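Soft Pads, Hard Pads and a Very Thin Pencil

Posted by Mayuree Saithong on a Saturday in May

I've spent far too many evenings on fingertips lately and I'm not even sorry. Anyone who has worked with a two-finger gripper knows the feeling: the arm goes exactly where you asked it to, the fingers close, and the pencil squirts out sideways like a wet bar of soap. So when Eleri Ruddock asked if I wanted to compare two sets of pads on the same arm, same table, same objects, I said yes before she got to the end of the sentence.

The first set came from Fitton. They're hard, flat and cheap, and they hold a box beautifully. The second set is the Wollside pair, green with a bit of give in them, and those are the ones I want to talk about, because I went in expecting very little and came home grinning.

Our test was pencils into a cup. It sounds like nothing! But a pencil is a mean little object for a gripper. It's thin, it rolls, and if you grab it away from the middle it swings down at one end and then you can't get it past the rim. We ran 238 picks with the Fitton pads and then 800 with the Wollside ones (we had meant to stop a lot sooner, but it was going well and neither of us wanted to go home). Of those 800, 797 ended with a pencil or a marker in the cup. I made Eleri check the log twice.

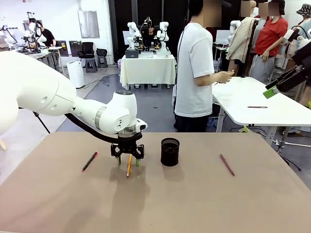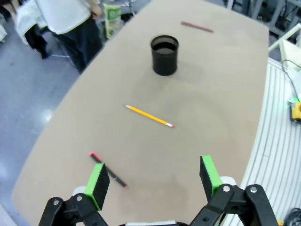
Do softer pads mean you can get away with a weaker grip?

Mostly, yes, at least for light things. We turned the closing force down a long way from where the hard pads needed it, and thin objects stayed put because the surface wraps a little around them. With anything heavy I'd turn it back up again, or you'll get a slow slide during the lift.

The wrist camera was the other half of the fun. I've always leaned on a fixed camera off to the side and treated the wrist view as a nice extra. For long thin objects I've changed my mind. The side view tells you how high the fingers are, which matters a lot when a pencil is only a few millimeters thick and the table is right there waiting to be hit. The wrist view tells you which way the pencil is pointing, and that's the part my old setup kept getting wrong. We ran both together in the end and let the controller take the angle from one and the height from the other. It took Eleri most of a morning to get the timing between the two lined up – the Riedl box we use for sync has opinions about cables – but after that it just worked.

The three misses all came from the same thing, by the way. The fingers came down a hair too low, touched the table and nudged the pencil before closing. A slower last bit of travel would probably fix it.

Next up is the Pokmont controller, which is supposed to handle contact more gently. I have 11 more objects on my list, including a paper clip, and I can't wait to try that one.

Comments

gearhead_tam: Did the pads leave marks on the markers? Mine shed bits of rubber after a week.

Mayuree: None that I noticed, but a week of daily use is longer than I've given them. Ask me again in a month!

Joss P.: What was the score for the hard pads? You skipped it :)

Mayuree: Eleri is writing those up properly with the force settings, so I left them for her. They were worse, I'll say that much.

lowtorque: Paper clip off a flat table is brutal. Try sliding it to the edge first.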